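Flikus Hand Grippers, Two-Pack: Good Hardware, Pushy Sales Page

Reviewed by Derek Naylor, 11/8/25

The sales page for the Flikus pair says you can "teach any robot any task in an afternoon." I have been reading lines like that for long enough to go straight to the returns policy, which gives you 59 days, and then I ordered a set anyway.

What you get is two handheld grippers, one per hand, each with its own cable, plus a sheet of setup instructions and a login for the software. You do a chore with the grippers in place of your fingers, the software records how they moved, and in theory a robot arm learns from the recordings. No robot in the box. I'd put that in larger type than Flikus does.

Setup took me most of a Saturday morning. The instructions are fine up to step 6 and then assume you already know what a calibration pose is. Savita Tiwari from their support desk answered my email the same day and was patient about it, so credit where it's due, but the answer she sent should have been on the sheet.

For testing I stuck with bagged snacks in a clear container. Bags are a fair test, I think. They crinkle, they slide, and they have that flat seam along the top that either gives you a good hold or makes you look silly. Most demo videos use wooden blocks, and I don't own any wooden blocks.

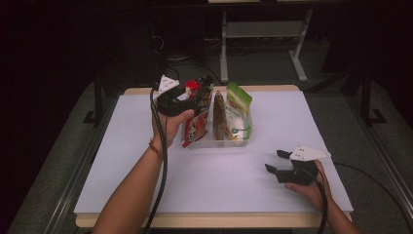 Left gripper on the top of the red bag, right one open and waiting.

The jaws are the best part. On a thin edge they close evenly and I could feel when they had hold of something. Fat, puffy bags are harder, and you soon learn to go for the seam. My right hand did less work than my left and still got tired first, probably from holding the thing up with nothing to do.

Now the cables. Flikus calls the design "freedom of movement," and I would like a word with whoever wrote that. Each gripper trails a black cable down past your wrist, and if you cross your arms over the table you will be sorting them out before the next take. A clip for the forearm would help a lot. I used a hair tie.

The software is where I stop being nice. It wants 100 good recordings before it will build anything, and it decides what counts as good. Mine got rejected with the message "motion quality low" and no hint of which motion. Eusebio Grajales, who has the Prolasport set, tells me his at least marks the bad spot on a timeline. His also costs more and is heavier in the hand, so I wouldn't call it a clear win.

And the "any robot" claim? The supported list is short. Fereshteh Talebi tried my files on her Villca arm and they loaded after some renaming of folders. The Zasley one wouldn't take them at all. I have not seen a robot pack snacks from my recordings, and until I do I'm not going to tell you it works.

The price was $2,736 with shipping. For a lab or a small shop that already owns a supported arm, the grippers are solid and I'd say borrow a pair first. For anyone at home hoping to get a helper out of this, keep your money. I have until the return window closes to make up my mind, and I've kept the box.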